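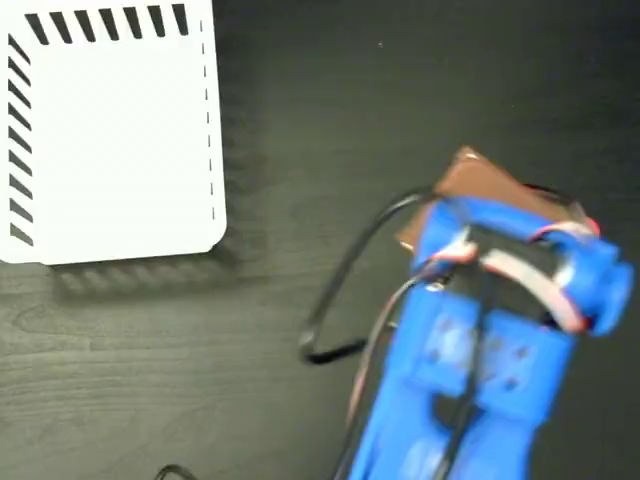
Chapter 4
Tabletops: Colour, Finish and Marking

Osvaldo Furtado

4.1 Scope of the chapter

A tabletop is specified by its size, its height, its load rating and its finish. The first three were covered in Chapter 2. The fourth is often left to the supplier, and the result is a surface chosen to match the room and poorly suited to the work done on it. This chapter deals with finish in the wider sense: colour, grain, sheen, and any marking laid on the top or placed on it during use.

By the end of the chapter the reader should be able to select a surface colour for a given class of small item, recognise the effect of grain and shadow on sorting accuracy, and set out a border or cut line on a card that will be legible from a normal standing position.

4.2 Dark tops

Dark tops hide stains and wear. They also give strong contrast with paper, card and most pale plastics. A blank white card with a matte finish and a border of black diagonal stripes can be located on a near-black table at a glance, though the stripes themselves depend on the white beneath them. Black stripes applied straight to a black top would be lost. The same applies to a thin dashed line intended as a cut guide: it needs a pale ground.

Faint wood grain is acceptable on a general-purpose table. Pronounced grain is not recommended where the work involves thin wire, thread or dark fasteners, as the eye tends to follow the streaks. Soft or doubled shadows are a separate matter and are treated under lighting in Section 4.6.

The dark top also serves as a test ground. An item held or set down over it should show a clear outline along its full edge, including any narrow opening. 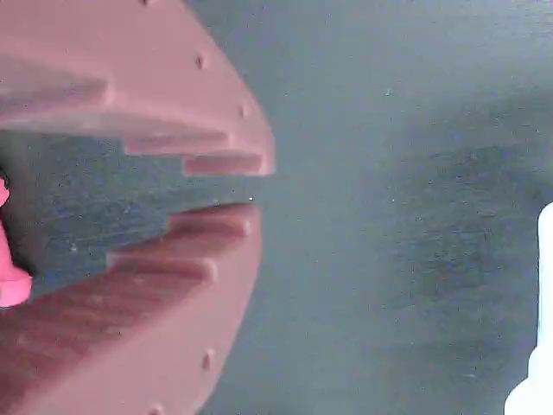

Figure 4.2 Pink stepped parts, with the dark surface visible in the gap between the tips.

In the Kosdale workroom layout used in the exercises, dark tops are assigned to packing and pale tops to inspection. Item 372 on the layout schedule is a packing table with a usable depth of 200 mm behind the marked border. Students should keep this figure to hand – it is needed again for the clearance calculation in Exercise 2.

4.3 Mid-tone tops
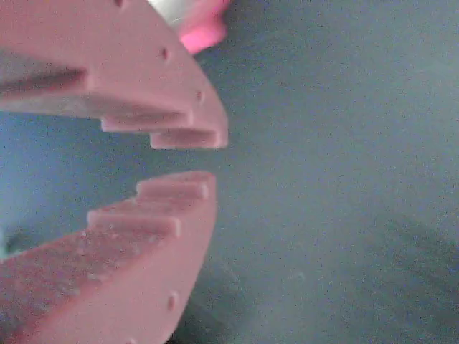

Mid-tone tops are the usual compromise where light and dark items share one table. Neutral greys and grey-blues are preferred to greens and browns, which shift noticeably under warm lamps. Sheen should be low. The contrast to be judged is that between the item and the top, and here hue does part of the work: pale pink stands apart from a flat grey-blue surface even where the difference in lightness is modest. Small white flecks, such as those speckling the pink face in the lower part of the figure, call for a closer look, and dust checks should be made on the item as well as on the top.

The Davlow and Kamel schedules in Appendix B list mid-tone finishes by sheen grade. The Sisetti schedule lists them by colour only and must be read together with Table 4.1.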